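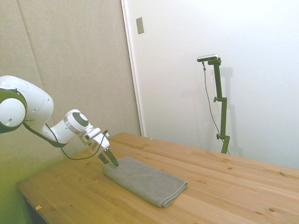

Garnden Linen Service Adds Robot Folding Stations, Moves Staff to Inspection and Repair

GARNDEN, May 30, 2019 – Clidby, the linen and cleaning-cloth service that supplies hotels, clinics and gyms in the Garnden area, has put three robot arms to work folding and stacking towels at its main plant. The arms handle small towels and cloths. Sheets, robes and anything with buttons or ties will still be folded by hand.

The stations were set up by Pitkänen, an automation firm that has worked with the company since last year. Each one is a single arm with a two-finger gripper at an ordinary work table. The arm picks up a towel by the edge, folds it and moves it to the stack. An operator loads the work, clears the finished stacks and stops the arm when a towel needs a second look.

Clidby employs 205 people. No jobs are being cut as part of the change, the company said. Thirteen employees who folded small items full time have been offered new duties at the same or higher pay, and all of them have accepted. Most are moving to inspection, where stained or worn pieces are pulled before they go back to customers. Others will join the repair room or train as station operators.

"Folding small towels all day is hard on the wrists and shoulders, and it was the job people most often asked to be moved out of," said Réka Juhász, plant manager at Clidby. "We had also fallen behind on inspection. Customers were sending back towels with holes in them, and they were right to complain."

Norbert Szabó folded towels at the plant for six years and is now a station operator. He took part in the trial over the winter.

"At first I spent half my shift fixing what it did," Szabó said. "It would take two layers when it should take one. The corners are still a problem on the older towels, so I pull those and do them myself. I walk around more now and I'm less sore when I get home."

The arms are slower than an experienced folder. Clidby expects each station to run for up to 13 hours a day, including the early morning hours, which have been difficult to staff. Operators take turns on the stations and spend part of every shift on other work.

"The people who did the folding told us which towels would give us trouble, and we changed the grip settings after listening to them," said Kalevi Rantala, project engineer at Pitkänen. "Soft cloth never lies the same way twice. You need someone nearby who knows the material."

Operator training is paid and takes place during regular hours. A second training group will start in June. Employees who want to apply should speak with their shift lead or with Andor Kerekes in the personnel office.

Delivery schedules and prices for current customers stay the same.

Media contact: Braulio Montes, Clidby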